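Volosis Community Help
Student Projects > Grippers and Data Collection

Hand-held gripper closes on denim hem but fabric slides out at the seam

Asked in August. 2 answers. Tags: hand-held gripper, finger pads, fabric, class project

Our class project group is recording demonstrations of garment folding with a hand-held parallel gripper. The training code is the Brollura starter set with the default config. The task is to pick a folded pair of jeans by the hem, lift, and place it on a marked area. We have 169 demonstrations so far.

T-shirts and towels are fine. With jeans the fingers close, the jaw width reading settles, and then the hem slides out during the lift. It happens mostly when the thick side seam is between the pads. Away from the seam the same grip holds.

What we checked:

- Trigger travel. Full travel in both directions, no binding.
- Pivot screws. All snug, linkage moves freely.
- Pads. Both ribbed. They are not the same part; one was replaced with what the lab had in the drawer.
- Sample rate and jaw width log. No dropped samples.

Is this a pad problem or a grasp problem? We would prefer not to discard the jeans recordings, and the report is due before the end of the term. Would slower closing help?

Answer 1 (accepted)

Probably both, but start with the pads.

A flat-felled seam is several layers of denim stitched together. When it sits across part of the pad, the jaws stop on the seam and the single-layer fabric next to it carries almost no load. The width reading settles because the jaws have stopped moving. It tells you nothing about how much of the pad is in contact. Closing more slowly will not change that.

Mismatched pads make it worse. If one pad is softer or has a different rib spacing, the fabric creeps on the side with less friction and rotates around the seam. Fit a matched pair before you record anything else. The Losilen soft pads work for denim. The harder ones are for boxes.

Then change the approach:

1. Open the jaws fully before you descend. Starting half open pushes the top layer ahead of the finger and you end up pinching a wrinkle.

2. Straddle the fold with the seam running to one side of the grasp, and bring both fingertips down to the same depth before closing. If one pad is angled toward the seam, rotate the wrist and try again.

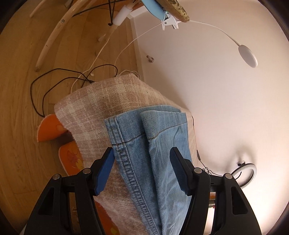

3. Close, wait until the width is stable, then lift straight up for the first part of the motion. Pulling sideways while the hem is still on the blanket or table peels it out of the pads.

4. Log the width at close and again at the top of the lift. If the second value is smaller, the seam has left the grasp. Mark the episode as failed.

About the existing data: do not delete it. Filter it by the check in step 4. Keep the failed lifts in a separate folder, they are useful for the error section of the report. Also note in the metadata which pads were fitted, otherwise the two sets get mixed later and there is no way to separate them.

Comment from the asker: Changed to a matched pair and moved the grasp off the seam. Slip is much less frequent. Steps 3 and 4 went into our recording sheet.

Answer 2

We had the same thing with a Lopes kit and just used a rubber band around each finger. Worked ok for the demo. It does cover the ribs, and you need to replace the bands when they get linty. Also try thinner jeans if your assignment lets you choose the garment. I don't know about the Brollura config, we set episode length to 500 steps and left everything else alone.

Reply from Answer 1: Bands are fine for a demo. For training data they shift between episodes, so the closed width offset drifts. Re-zero the width before each session if you go that way.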